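Section 2: Setting up your Forkedora hoop skirt

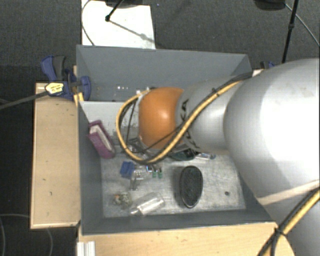
Fig. 1. KUKA robot arm over a grey bin of small objects.

Flavitz Costume Wear. Guide updated 12/30/19, replaces the October one. If yours came with the folded yellow sheet, ignore the yellow sheet, the lacing order on it is wrong.

Applies to: Forkedora hoop skirt, plain and tiered. For the Hrytsenko bustle pad go to Section 3. Bustle goes on after the hoops, never before.

2.1 Before you start

Clear a bit of floor. Hoops come coiled and they do spring. Kids and cats in the other room please.

In the bag:
- cotton skirt, channels already sewn in
- steel hoops, coiled, tied with tape
- brass connectors
- end caps (in the little zip bag, easy to lose)
- waist tape, drawstring
- spare tape for the vertical supports, tiered style only

You also need: small pliers, a safety pin, tailor's chalk, the shoes you'll wear with the outfit. The shoes matter. Length is set from the floor up and flats vs heels changes everything.

CAUTION: Cut ends of the steel are sharp. Don't untie a coil near your face. Hold the coil flat on the floor with one hand, snip the tape, let it out slowly.

Iron the skirt first, while it's empty. Medium iron, a bit of steam. Much harder later.

2.2 Putting the hoops in

1. Lay the skirt flat, inside out, waist at the top. Openings in the channels should all line up at centre back. If one doesn't, the skirt is twisted. Untwist it and check again.

2. Sort the hoops by length. Longest goes in the bottom channel. Sounds obvious but most of the returns we get are two hoops swapped.

3. Check every cut end has a cap on it. Loose cap? Take it off, squeeze it a little with the pliers, push back on. Bare steel will go through cotton in one wearing.

4. Start with the bottom channel. Feed the hoop in from the left side of the opening. Push a little, gather the fabric back over it, push again. Don't shove.

5. Stuck at a seam? Back it out a bit, flatten the seam allowance with your thumb, try again. Never pull from the outside with pliers.

6. When the end comes out the other side, overlap the ends 2 inches inside the connector. Squeeze the connector lightly for now. You'll be adjusting.

7. Same again for the rest, working up to the waist.

8. Tiered style: thread the spare tapes through the loops at each side and at the back. Knot under the bottom loop. Leave the front free so you can kick your feet forward when you walk.

NOTE: The top channel is a half hoop on the plain style. It doesn't meet at the front and has no connector. Nothing is missing from your bag.

2.3 Waist and length

1. Put on the shoes. Put on whatever goes under (corset, bodice, bloomers) if you're wearing any.

2. Step in to the skirt, opening at the back. Tie the waist tape first, snug. Then the drawstring, looser. The tape carries the weight and the drawstring only tidies up the gathers.

3. Get someone to look from the side, or use a mirror. Bottom hoop should sit level all the way round. Dipping at the front means the waist tape has slid down at the front. Dipping at the back, check the supports.

4. Bottom hoop wants to clear the floor by a good hand's width. Lower and you'll step in it on stairs. Higher and the ridge shows through the overskirt.

5. Too long? Don't cut the cotton. Use the tuck line (chalk dots on the inside near the waist), fold along it, pin, try it with the overskirt on, then stitch.

6. Too short: let out the tuck, if there is one. On the tiered style you can also loosen the tapes one knot each. Same amount every tape or it hangs crooked.

7. Walk about. Sit. Turn around. Reach for something on a shelf. Go up and down a step if you've got one.

2.4 Shape

Full round is how it comes. For a flatter front, elliptical look:

1. Open the connectors on the lower hoops. Slide the ends further together, another 2 inches of overlap is plenty.

2. Close lightly. Tie the inside tapes side to side, behind your legs, so the front flattens and the fullness goes back.

3. Try with the overskirt. Adjust. Then squeeze the connectors shut properly.

4. Tuck the connector and bare overlap up inside the channel and whip stitch the opening. A few stiches is enough, you'll want to get back in for washing.

CAUTION: Once a connector is squeezed hard it does not like being opened again. Twice maybe. Be sure about the shape first. Spares are sold by the pair.

2.5 Overskirt weight

Any cotton, linen or light wool is fine. Heavy velvet, beaded panels, anything with a train: weigh it on a kitchen scale before you commit. If the overskirt is over 500 grams heavier than the plain cotton one in the set, wear a ruffled petticoat between. Takes some of the load and hides the hoop lines too.

Steampunk people: belts and pouches go on the corset or a separate hip belt. Not on the waist tape. It will drop and the whole thing tips.

2.6 Sitting down, cars, doors

- Sitting: back up to the chair, reach behind, lift the lowest hoop you can reach, sit under it. If you sit on the hoops the front flies up.
- Chairs with arms: don't.
- Narrow doors: squeeze the sides in with your hands, go through a bit sideways.
- Cars: take it off. Travel in something else.
- Open fires, candles, camp stoves: keep well back. You can't feel where the hem is.

2.7 Washing and storing

1. Unpick the whip stitching, take all the hoops out. Steel rusts and rust doesn't come out of cotton.

2. Wash at 30 degrees, gentle, like colours together. No bleach on the dyed ones. Line dry in shade.

3. Wipe hoops with a dry cloth. Coil, tie in two places, store flat.

4. Short term (between days of an event) leave it all together and hang from the waist loops, or let it collapse flat on the floor in rings. Not over a chair back, hoops take a bend.

NOTE: Small kinks can be eased out by hand, warm the steel a bit between your palms and bend against the kink. Sharp kink = new hoop. Wakunix precut steel fits our channels if you're out of Flavitz spares, check the width on your order slip frist.

2.8 Quick fixes

Hoop popped out of the connector: overlap too short. Go back to 2.2 step 6.

Skirt swings too much: waist tape loose, or overskirt too light. Petticoat helps.

Ridge showing: petticoat, or iron the overskirt hem.

Hoop poking through: stop wearing it, cap is gone. New cap, patch the channel from inside with a bit of cotton tape, both edges stitched.

Tapes twisting on the tiered style: unknot at the bottom, run flat between your fingers, reknot.

Next: Section 3, Hrytsenko bustle pad.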